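Equipment and Procurement Forum
Board: Planning and Budgets
Thread: Hand-held grippers or a second arm? Allocation for household sorting work

Posted by: f_serra
4 June 2020

Members are asked for their views on the following before the unit submits its equipment plan.

Our unit currently operates one Fostetti arm on a fixed base. The work planned for the coming period is the collection of small items in ordinary homes: picking up scattered belongings from beds, desks and floors and placing them in a box. The present arm cannot reasonably be carried up a staircase, and for this work we have been using hand-held grippers on loan from another department. The loan ends in January.

Two options are before us.

Option A: purchase 2 hand-held grippers from Grendier, with spare finger pads and a service agreement. The written quotation is 2,181 dollars, delivery included.

Option B: place the same sum toward a second arm from Trinetti, to be paid for over more than one budget period.

I favor Option A. A typical task in a bedroom involves earbuds, a charging case, a power adapter and similar articles lying close together on a soft blanket, with an open cardboard box beside them. The operator needs to approach from several sides, and the bedding is seldom flat.

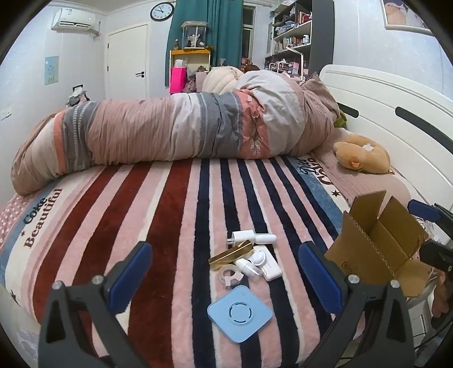
Cairns_Purchasing: The quotation should be read again with regard to the pads. Grendier's service agreement, in the form we were offered, covers the jaws and the trigger assembly only. Pads are treated as consumables and are billed separately after the first set. Our office paid for three replacement sets in one budget year and had made no provision for them.

Please also confirm whether the spare pads in your quotation are itemized or merely mentioned in the cover letter. We were not able to hold the supplier to the cover letter.

Posted by: f_serra

Thank you. The spare pads appear in the cover letter and are not itemized. I will request a revised quotation.

Posted by: lab_stores_46

I would speak against Option A as presented. Hand-held units are inexpensive to purchase, but the hours of the people holding them are charged somewhere, and in my experience they are charged to a budget line that the equipment plan does not show. If each home visit requires one operator and one assistant, the staff cost will pass the purchase price early in the period. A second arm also has staff costs, but it remains useful for other work when the home visits are over.

The plan should state the number of visits. Without that number the two options cannot be compared.

Posted by: f_serra

The number of visits is 30. Operators are already employed by the unit and their hours have been approved under a separate heading. I accept that the plan should say so, and a line will be added.

I do not accept that the second arm is a fair substitute. It would not leave our building, and the work described above does not take place in our building.

Posted by: lab_stores_46

The approval of the hours does not make them free. I have no objection to the work itself. My point concerns what is shown to the persons signing the plan.

Posted by: mwidmer

May I raise the matter of jaw opening? We evaluated hand-held grippers from two suppliers and found the difference in opening more important than the difference in price. A thin flat article on a yielding surface is a particular difficulty, as the tips press into the fabric before they close on the article. Both suppliers agreed to a trial period when asked in writing. I would recommend a trial with your own selection of small items before any order is placed.

A transport case should be budgeted as well. Ours was bought afterward from general funds, which led to some correspondence.

Posted by: Cairns_Purchasing

I agree with the remark on trials. If the trial is arranged before the order is issued, the return conditions are those of the loan and not those of the sale. With Grendier this made a considerable difference to us, as a unit returned after sale was subject to a restocking charge.

On the larger question I am closer to f_serra than to lab_stores_46. A deposit on an arm commits the following budget as well, and few units can be certain of the following budget at present.

Posted by: lab_stores_46

That is a reasonable concern and I would not press Option B on a unit without a confirmed budget. I maintain that the staff hours belong on the same page as the equipment.

Posted by: f_serra

The comments have been noted. I propose to amend the plan as follows and would welcome corrections.

Grendier grippers: retained, subject to a written trial.
Spare pads: to be itemized, with a quantity for the full period.
Transport cases: to be added.
Operator hours: to be shown in the same table, marked as previously approved.
Trinetti arm: moved to the list of deferred items, with no deposit.

The revised quotation will be posted in this thread when it is received.

Fulvio Serra

Posted by: mwidmer

Please include the jaw opening in the trial request. The figure in our supplier's catalog was measured without the pads fitted.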